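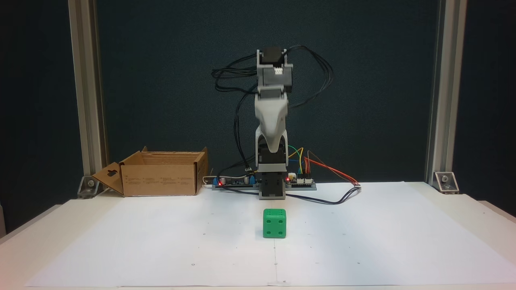 How does a robot arm learn to pick something up?

It learns by being shown, many times over, by a person who already knows how. The robot keeps a record of every showing, and a computer program hunts through those records for the pattern they share.

Think about how you learned to tie your shoes. A grown-up probably sat beside you and did it slowly, and then did it again, and then held your hands while you made a terrible floppy bow. You didn't get a list of numbers telling you where each finger should go. You watched and you tried. The people at the Plelby lab in Brultside wanted to know if a small robot could learn in something like the same way, and they named their robot arm Ryu.

Ryu is gray and white, and it is made of little motors called servos, stacked one on top of another with stiff pieces in between. Each servo is a joint, a bit like your shoulder, your elbow or your wrist. The black cables looping around the top look messy (a bit like hair first thing in the morning!), but robots need wires the way you need nerves. When Ryu points straight up, like a flagpole, every joint has plenty of room to bend.

The job was to pick up a green die and put it in a cardboard box. That's all! It sounds easy because your hands are so clever, but for a robot the tricky part is that the die keeps turning up in a new spot. If Ryu only memorized one movement, it would pinch at the air as soon as the die was moved an inch.

So the team tried 2 ways of teaching. In the first, a person guided the arm through the job 10 times, always with the die in the same place. In the second, they also guided it 10 times, but they moved the die to a different place on the white paper before each turn. The program that studied the lessons is called Paltus, and it got the same amount of practice both times — only the kind of practice was different.

Then came the test. The die went down in six places Ryu had never practiced, and the same six were used for both ways of teaching. After the first kind of lesson, Ryu got the die into the box zero times. After the second kind it managed three out of six, and the people in the room cheered quite loudly for a robot that had just missed half its tries.

Scientists call this generalizing, a long word for using what you learned in one place to help you somewhere new. You do it whenever you open a door you've never opened before.

Three out of six still leaves a lot of work to do. The next thing the team wants to find out is whether more lessons would help, or whether Ryu needs lessons in the hard spots, over near the edges of the paper where the arm has to stretch.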